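Restaurant Concepts, unit 2 — rooms, menus, reopenings. Notes for September intake, V. Bozsik. Bring these to the tasting walk.

**Where we left off:** a restaurant gets judged before anybody eats. Door, smell, noise, first face. Then the chair. Then the menu. Food comes fifth or sixth, sorry to the cooks.

### Arrival

- guest should know where to stand
- coat question settled early
- someone looks up, even if both hands are full
- bar visible from the door if the bar makes money

Drovaso is the case for this. Old fish place, bad reviews, closed, reopened by the same owners under a new name. Kept the kitchen, moved the entrance to the side street. You now come in past the bar and most people buy a drink before they sit. Bar sales paid for the move.
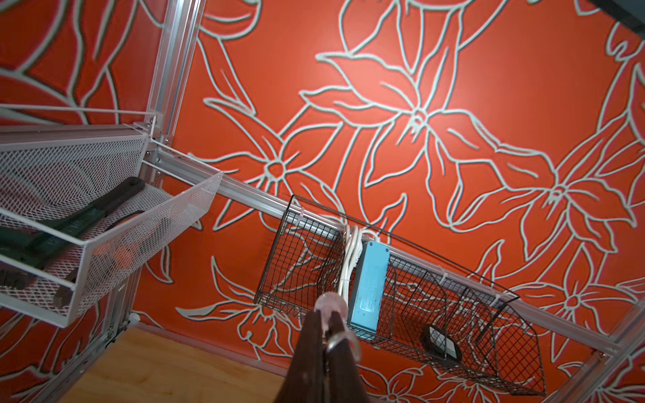 Color does a lot of work before the menu arrives. Pivuto went all beige, and diners described it to us as "clean", then couldn't remember it a week later. A strong wall is riskier but sticks. Big pale outlined flowers on orange-red, say — that's a whole mood, you'd expect spice, cocktails, late tables. Serve a quiet broth menu against it and people feel misled. Pick the wall after the menu, or at least in the same meeting.

### Lighting

Dim is fine. Too dim to read is not. Test with the actual menu in the actual type size, at 9 in the evening, with someone over sixty holding it.

- table light first, ceiling second
- warm bulbs, all the same, replace as a set
- candle smell fights with food, use unscented
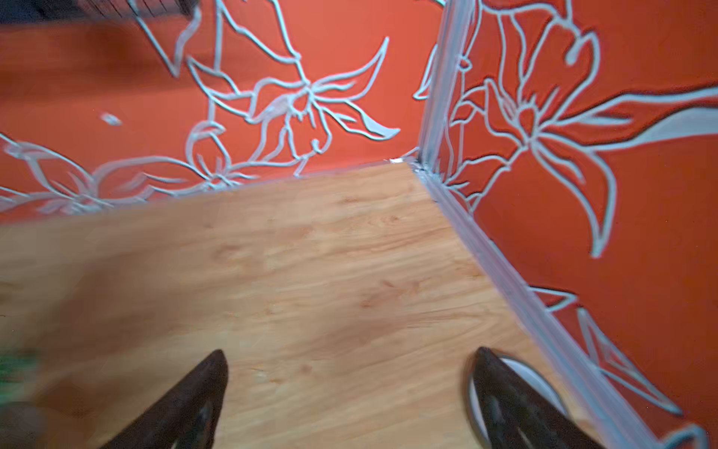

**Should a new place open with its full menu?**
Start short. A small kitchen crew can learn a dozen dishes properly in the soft opening, and you add the rest once ticket times hold steady.

### Menu length, cont.

Jakab opened with a menu like a phone book. Waste was terrible, cooks were lost, guests took forever to order. Cut it down to one page and the complaints stopped, apart from the regulars who wanted the duck back. (Duck came back.)

Things to check when cutting:

- does the dish share ingredients with at least 2 others
- can the newest cook plate it
- who orders it, and what else do they order
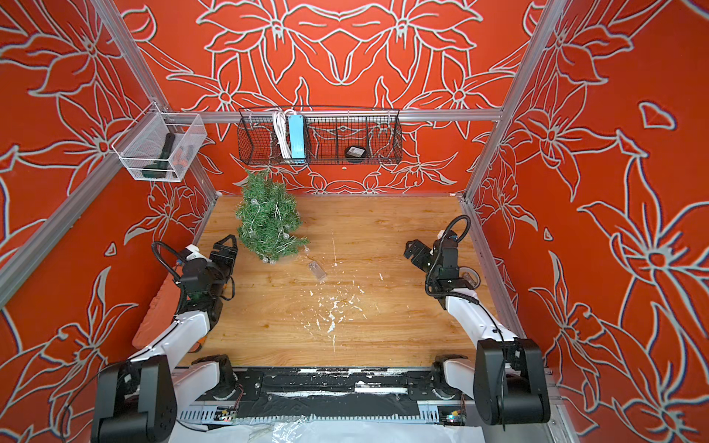

Same goes for the drinks list. Long lists look generous but tie up cash in bottles. Festow, our worked example, had 355 wines on paper and a lot of them never moved. They sold down, kept what the servers could talk about, and the avarage check went up. Worth reading the handout on this before class, the table on page two especially.

Servers matter here more than the list does. If a server has tasted it they'll sell it. Budget for tasting — small pours, before service, everyone including the runners.

### Noise

Hard floor + hard ceiling + full room = shouting. Fix early becuase it costs far more after opening. Curtains, seat pads, felt under the tables. Sit in the worst seat on a full night and try to hold a conversation. Then decide on the music. 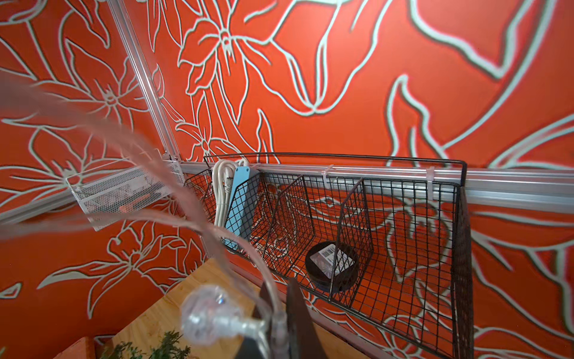 **When does a themed room start to feel tired?**
Usually when the staff stop believing in it. Scuffed props and half-worn costumes give it away, so budget for repairs from the first month and drop any piece that can't be kept up.

### For next time

Visit one restaurant that has reopened under a new name. One page, no more. Cover the entrance, the first drink offered, the menu length, the worst seat. Keep your receipt and staple it to the back. Don't review the food.

Questions to Veronika Bozsik after class, not during the walk.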